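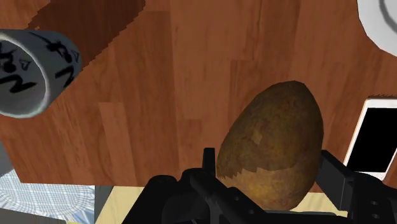 ## Recording a pick by remote control in the simulator

These steps cover the tabletop pick in Staven, driven with a Prikum hand controller. You need the kitchen table level loaded and the wrist view open in its own window.

### Before you start

1. Load `table_pick` and let the objects settle. Some will land on their sides, like the mug. Leave them that way.
2. Set the target to `potato` in the task panel.
3. Set the recording rate to 50 Hz. Lower rates play back with visible jumps in the wrist.
4. Hold the clutch button and center the controller in front of your chest.

### Driving the approach

Open the gripper all the way before you move in. Come toward the potato slowly and watch the wrist view until it sits between the two fingers. Check the right side as well: the finger on that side comes very close to the white-framed phone. If you touch the phone, stop and discard the take.

The potato is taller than it is wide when it stands on end, so aim for the lower half. A grip near the tip tends to slip out when you lift.

If you run out of arm room, release the clutch, move your hand back and press it again. The robot holds still while the clutch is up.

### Closing and lifting

Squeeze the trigger gradually until the force bar stops rising. Wait a moment, then lift straight up. Don't rotate the wrist during the lift. Carry the potato to the plate, lower it and open the fingers fully before backing away.

Press **Save** once the arm is clear. A clean take usually runs to 548 steps or fewer. Anything much longer has a pause in it, and you can cut that out with the trim tool.

### How many takes

Record 63 takes for this object. Reset the level between takes so the starting positions change. Replay every take at least 2 times before exporting to the Kanaan format.

### Known problems

- Stepped edges on shadows and textures come from the low render setting. They don't affect the recorded joint data.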